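Course notes, unit 12: Two arms, one object
Plivine Lab Course in Robot Software
Version of 19 March 2018

In the previous unit each arm had its own planner and its own goal. When both arms hold the same object this is no longer allowed. The object connects the two arms, and the two arms together with the object form a closed chain. If the left gripper moves one centimeter and the right gripper stays, then something must bend or slip.

The grasp constraint. We choose a frame on the object and write the pose of each gripper in this frame. These two poses are stored at the moment when both grippers are closed. From then on, the planner moves only the object frame, and the arm targets are computed from it. Please do not plan for the left arm first and let the right arm follow. The small delay between them is enough to produce large internal forces.

Sampling. A random joint configuration of both arms will almost never satisfy the constraint. In our test with the Zenunby planner, 2,184 random samples were drawn and none could be used without projection. We therefore sample the pose of the object and solve the inverse kinematics for each arm. If one arm has no solution, the sample is thrown away.

Control. Position control on both sides is too stiff. We use position control on one arm and compliance on the other, or a small compliance on both. In the Bruvham controller the parameter is called hold_soft. Start with the value 3 and change it in small steps. With a value that is too low, the object hangs down on one side.

Perception. The head camera gives the pose of the object, but the arms cover a part of it as soon as they come near. Fast arm motion also gives blurred images, and a pose computed from such an image should get a low weight in the filter. The wrist cameras see only a small region, for example one tube between the fingers, but they see it from close by. A long smooth tube has one more difficulty: the position along its axis cannot be measured well from its surface alone.

The object for the exercise is a white plastic chair, placed upside down.

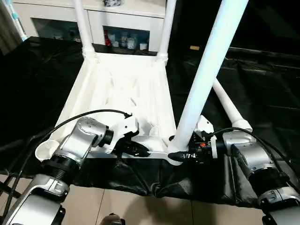
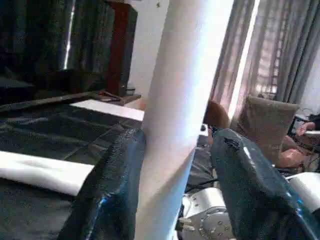
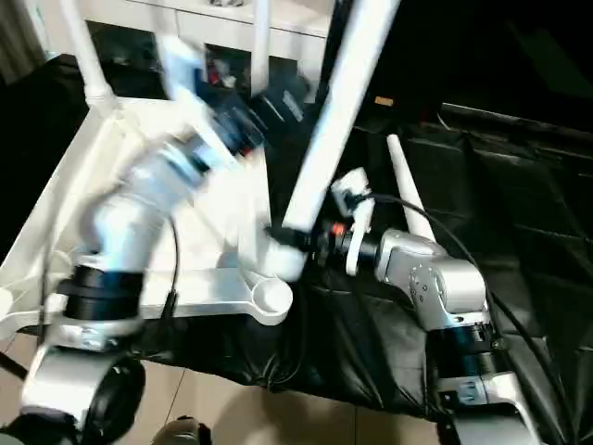
For the fusion of the cameras, all measurements must be expressed in the same base frame and must carry the time of capture, not the time of arrival. In the Dunbar message format these are two separate fields, and students often take the wrong one. Check this before you change any filter gain.

Exercise
1. Write the function that returns both gripper targets for a given object pose. Test it first with a pure translation.
2. Add the rejection of samples with no inverse kinematics solution. Report how many remain.
3. Plot the difference between the measured and the stored relative pose of the grippers during a slow rotation.

The report should have no more than 2 pages, plots included. The unit on contact forces follows in June and uses the same code, so please keep your files.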